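Saturday, late

Six hours at the lab and I have the posture of a shrimp. The club was supposed to meet at ten. At ten there was me, a locked door, and a bag of bagels. Maribeth Tan turned up at 10:40 with the key and the opinion that we had said eleven.

Anyway. The Dadimholm round is in May and we still have an arm that treats every object as a personal insult. The task sounds like something you'd give a toddler: touch the white pad, push it where it's told to go, stop. We have been at it since the winter and our best policy can do step one. Maribeth calls this "partial credit." The rules sheet, which I have now read 14 times, doesn't have partial credit.

Heydari (our simulator, named by a senior who graduated before he could be asked why) crashed twice before lunch. Then it behaved, and I got the cluttered table to load with everything on it. 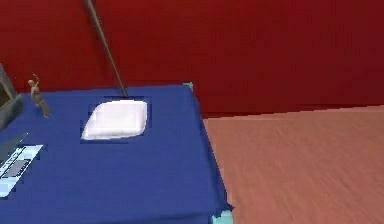 Tip on the pad, figurine supervising.

I've grown fond of the little tan guy with his arm up. He looks like he has a question. I have several too, but I'm the one who's supposed to know the code. Maribeth wants him named Forkon, after the team that beat us last year, so that we can knock him over with a clear conscience. I said we lose points for knocking things over. She said it would be worth it.

We spent most of the afternoon arguing about the reward. Her view is that we pay the arm too much for contact, so it gets to the pad and sees no reason to do anything else for the rest of its life. My view is that the learning rate is off. I have held this view about every problem since September, and she pointed that out in front of two freshmen, who wrote it down. We ran it her way, 700 episodes, while I ate a bagel that had gone the texture of a hockey puck and pretended to check the logs.

Her way was better. I'm putting that here where she won't read it.

After that we dropped back to a bare setup, the one I built the first week and was a bit sniffy about once the fancy table existed. Blue box, white patch, arm, red wall. I picked that red myself and after a full day of it I see it when I shut my eyes. The freshmen asked if they could change it to beige. I told them to wait until I graduate. But it is much easier to see what the arm is up to when there's nothing for it to bump into, and I found a sign error in my own offset code that I'd been blaming on Heydari for weeks. I fixed it quietly. Maribeth said, without turning around, "Was it a minus sign?"
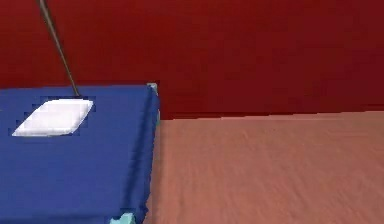 Sunday, to do

Rerun the bare setup with the fix, 100 episodes, three seeds. Do not touch the learning rate.

Email Brarnora about the loaner laptop before they email us about it again.

Write the methods page. I promised it two meetings ago, and so far it consists of the title and both our names, hers first, alphabetical by nothing I can identify.

Ask what time we said for next week — and get it in writing.

Buy fresh bagels.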